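The Count at Lanorance
by Victor Shemweta

Filed under short fiction. Posted 16th December.
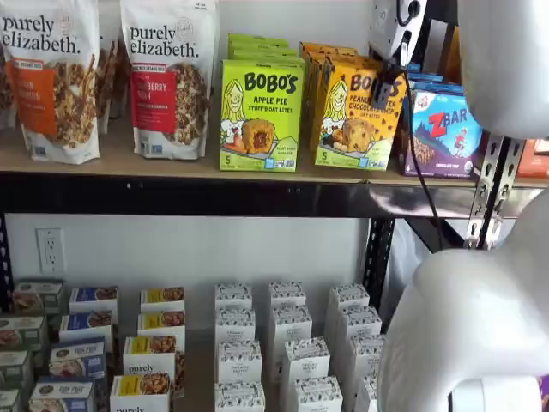
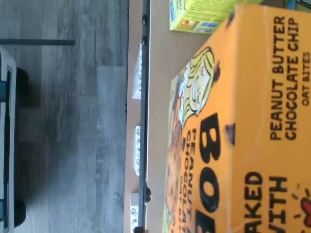
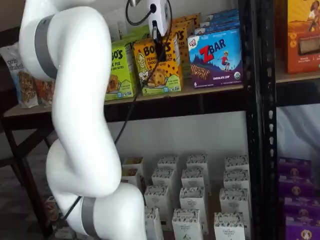
3 min read

Paterson started the snack bay at the left end, as the procedure required. Granola first. He lifted each pouch by the top seam, read the label, set it down and made a mark on the sheet. The pouches did not stack. They leaned on each other and had to be counted by touch at the back.

The oat bites were simpler. Apple pie, lime green, a column of boxes with square corners. Peanut butter chocolate chip was next to them. He pressed the front box flat with two fingers and counted the edges behind it.

The sheet from Clulham gave a store total of 1054 units. His total was 1052.

He went back to the left end and did it again. Granola, apple pie, peanut butter. The second count matched the first. He wrote the figure in the box marked Variance and initialed it.

Mitora came down the aisle with the label printer on her hip.

"How many are you off?"

"Two."

"Which line?"

"Peanut butter."

She looked at the shelf for a while. She changed the roll in the printer, fed the backing through and closed the lid.

"Your father ate those," she said.

"He paid for them."

"Did he always?"

Paterson pulled the front box forward until it met the edge of the board. The rule was face to edge, no gap. His father had written the rule. He had also written the procedure, in pencil, three pages, and had worked from it until Thursday.

He erased the initials. Then he took the money out of his coat, enough for two boxes, and walked it up to the register.

"Ring them through," he said. "Put them under his name."

Mitora found the account. It was still open.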